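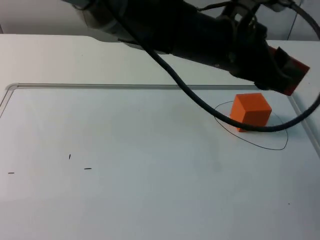
ottilie_h
I pay 419 for Cokurance travel cover, whole year. Now they want a paper receipt for my lost suitcase. Is this normal?

fuchs22
Yes, for claims over 1000 it is normal. I waited two months.

cinziam
I don't agree. Mine took a bank statement and paid. Write to them again and ask which rule they mean.
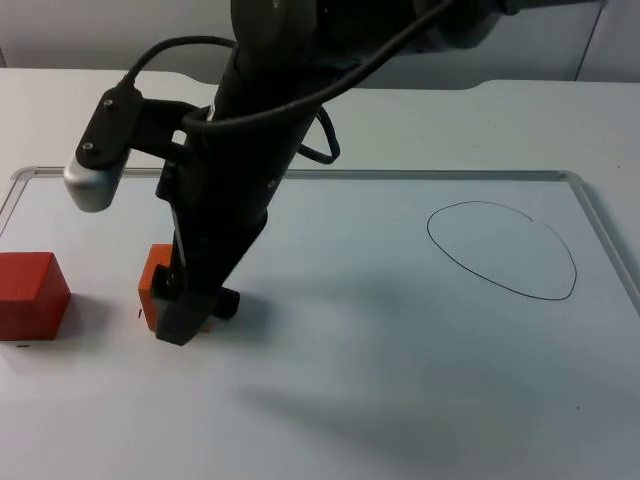 Whiteboard on the table, orange block on it

fuchs22
A bank statement does not show what you bought, Cinzia.

cinziam
It shows the shop and the price. For me it was enough.

ottilie_h
Thank you both. I will send the statement first and write here in March.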